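Washing up with two bowls

28 September 2026

I said in the last post that I would write about the new sink once I had used it long enough to have an opinion. I have now used it for a summer, so this is that post. It is mostly about where things go. If you came for the bread, there will be bread in October.

The old kitchen at Lesent Road had one square bowl and a drainer that sloped the wrong way. Water ran back along the worktop and sat under the kettle. I put up with it for years by keeping a folded tea towel there, and changing the tea towel. When the worktop went I decided the drainer would go with it, and that was the only firm decision I made. Everything else was looked at, put off, and then ordered in a hurry.

The worktop is white with grey veining, and the same stone goes up the wall behind. I was warned off white by several people. So far the only thing that has marked it was turmeric, which came off with washing-up liquid and a second go the next morning. Tea rings wipe off. What does show is crumbs, and I have come round to that. On the old speckled laminate I used to find crumbs with my sleeve.

The sink came from Plendetti, by way of the counter at Lodhi, where they let you stand in front of one and pretend to wash up. I recommend doing this even if you feel silly. I had picked out a different one from the catalogue and found I had to lean forward to reach the bottom of it. The one I bought has a large bowl on the left and a smaller one on the right, with the tap between the two. It is 945 mm across the whole cut-out, and I measured that more often than I needed to.

Before I get to the washing up itself I should deal with the tubs, which I had a few questions about last time.

I keep a lot of things in tubs. Some were bought as tubs, but most arrived with something in them and were too good to put in the recycling. Over the years they had spread along the windowsill, on top of the fridge and into the cupboard with the pans. When the kitchen was emptied for the fitters they all went into boxes, and when the boxes came back I decided to go through them properly before anything was given a shelf.

The job took two evenings. I took each one out, looked for a lid, and if there was no lid it went. If there was a lid and it fitted, I turned the tub over to see whether it had a label on the bottom. A surprising number do. I had always looked at the sides and the top and concluded that half of mine had no label at all.
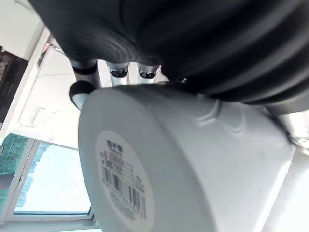 The white tub tilted at an angle, with its label and barcode on the base.

I can't read Chinese, so for labels like that I photograph the base and put it through the translator on my phone, with mixed results. Small print on a curved or shiny surface comes out as nonsense. Flat bases are better, and it helps to stand near the window and hold the thing still, or lean it on something. If the first line comes out sensibly I stop there. I am trying to find out what a tub is, and don't need the address of the factory.

Then I write the name on a bit of masking tape and stick that on the side, at the height where I will see it on the shelf. Masking tape comes off after a few months and leaves less behind than the proper sticky labels, which I have given up on. I use a pencil. Felt pen looks better for a week, then smudges when you pick the tub up with wet hands.

If I can't work out what a tub held, I don't use it for food. It can have string in it, or pegs. I would say the same to anyone. I have also stopped nesting tubs inside one another with the lids off, which saves room and means you never again find a matching pair. Lids stay on. There are fewer tubs now and they fit in one cupboard.

So, the sink.

What I wanted from two bowls was somewhere to wash and somewhere to put the clean things, with no drainer on the worktop at all. The large bowl is for washing. I don't fill it. It is deep, and filling it for a few plates seems a waste, so I put a washing-up bowl in it for a big session and take it out again afterwards. For one or two things I wash under the tap. The sides slope down to the drain, which helps with rinsing out, and a quick swill sends the bits where they should go. In the old square one they stayed in the corners and had to be fetched.

The small bowl has the rack in it. The rack is a grey one from Vindberg, with metal rods, and it sits across the bowl so that whatever is on it drips straight into the sink. It cost £32, which I thought was a lot for a few rods, and I went without for a fortnight to see if I could manage. I could not. Plates put straight into the bottom of the small bowl sit in their own puddle, and they lean on each other and slide. After a saucer lost its edge I went back and bought the rack.

Things go on it in an order. Glasses first, upside down, while the water is still clean. Then cups. Then I stop and dry those and put them away, which is the part I had to learn. With a big drainer you can build a heap and leave it until morning. With a rack over a small bowl you have to empty it partway through. I resented this for the first month. Now I do it without thinking, and the kitchen is clear when I go to bed, so I suppose it has been good for me.

Plates are last. They are the awkward ones, being wider than they are anything else, and my dinner plates are on the large side. They will not stand up by themselves on straight rods. They have to be leaned, and where you lean them matters. Lower edge inside the bowl, tilted, with the face turned so that it drains and doesn't hold a spoonful of water. The pink ones are the easiest as they are light.

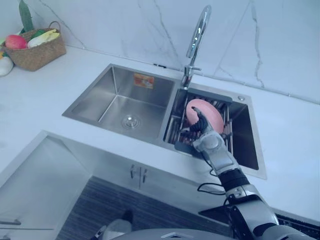

Pink plate at the smaller bowl, propped up over the rack.

I can get 3 dinner plates in like that if I am careful, and after that it is time for the tea towel again. Bowls I turn over on the rods. Pans don't go on the rack at all. They get washed, dried and hung up straight away, partly for reasons of space and partly from a long history of finding rust.

The orange sticker on the back wall of the large bowl has been mentioned to me by nearly everyone who has washed up at my house. I know. I started on a corner of it with a fingernail, decided it wanted warm oil and a cloth, and have not got out the warm oil. It doesn't interfere with anything. I will do it when I do the limescale.

On the subject of limescale, the tap shows it badly. It is a tall chrome one with a curved spout, and I chose it so that I could get the stockpot under. It does that very well. But the height means that if you turn it on hard the water has a long way to fall and comes back at you off the bottom of the bowl. I had wet fronts to all my jumpers in the first week. Half on is plenty. The lever is on the right-hand side, and as a right-handed person I found that sensible straight off, though I still sometimes reach for a tap that was taken out in spring.

For cleaning the chrome I use a cloth with a little white vinegar, wiped on, left for as long as it takes to dry the cups, and rinsed off well. I keep the vinegar away from the stone. I was told this at Lodhi and have not tested it, nor do I intend to. For the steel I use washing-up liquid and the soft side of a sponge, going along the grain of the brushing and not round in circles. Then I dry it. Drying a sink seemed to me a ridiculous thing to do until I saw the difference.

The wicker basket lives at the left-hand end of the worktop. It has moved three times since the kitchen was finished and that is where it has settled. It has a handle, so it can be picked up in one go when I wipe down, and I think that is the main thing I have learned about worktops. Anything that stays out should be something you can lift with one hand. I used to have a row of small jars by the hob and never cleaned behind them.

If I were doing it again I would keep the two bowls and the rack. I might have the tap a bit shorter and do the stockpot at an angle. I would ask for one more socket on the window side. And I would sort the tubs out before the fitters came, as I paid to have half of them stored and then threw them away.

A reader asked whether the small bowl is big enough to soak a roasting tin. It isn't, the tin has to go in the big one, and then you can't wash anything else until it is done. I do the tin last and leave it overnight.

Recent posts
Turmeric on a white worktop
What I kept from the old kitchen
Choosing a sink at Lodhi
Masking tape or sticky labels
A shelf for the stockpot
Lids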